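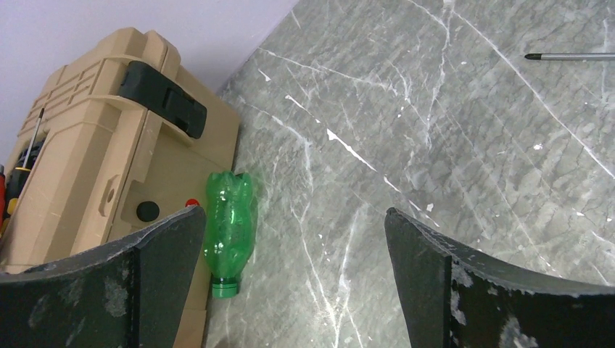
The big tan toolbox by the wall, black latch and all.

I finally made it to the open day at the Ellden repair workshop in February, after missing it two years running. It's 62 miles from my place and I got stuck behind a snowplow for a good chunk of them, so I walked in just as the coffee was running low. Still got a cup!

The workshop takes up the back half of the old Kontogiannis building. I'd pictured one long room, but you go through a string of smaller ones, and every doorway has somebody ready to talk your ear off about hinges (I mean that in a good way). My favorite stop was the tool room, where I spent way too long wanting that toolbox. I love a box with compartments molded right into the lid, a spot for all the little screws I'm forever losing in the carpet. Mine at home is a metal thing that pinches my thumb every time I close it.

I also liked the floor more than I probably should have, all gray with a marble pattern. My basement is bare concrete and now I'm getting ideas.

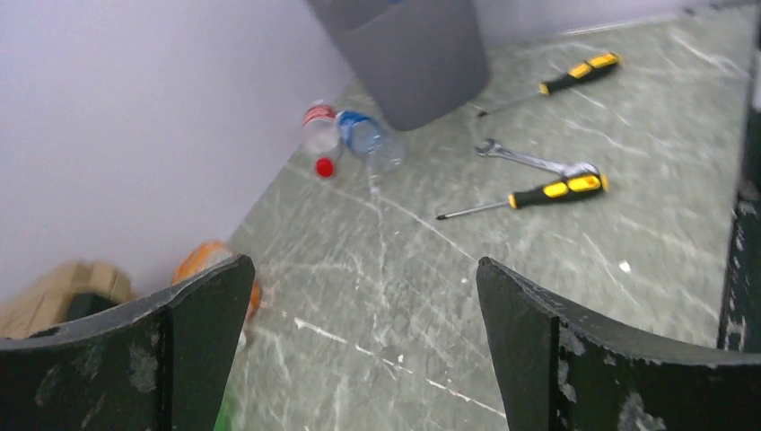
Bottles, screwdrivers and a wrench on the floor, next to the gray bin.

The screwdriver with the black and yellow handle got me thinking about my own sad collection, so on the way out I stopped at the Skaneck table in the front hall and bought a set for $71. More than I planned to spend, but the grips feel great and I've already fixed the wobbly kitchen drawer with one.

Lunch was chili and cornbread across the street at Fandden, and the line was out the door by noon. Go early if you're hungry. Parking is free behind the building, although the lot floods a bit at the low end, so wear boots. I'm hoping to be back next year, and on time for coffee.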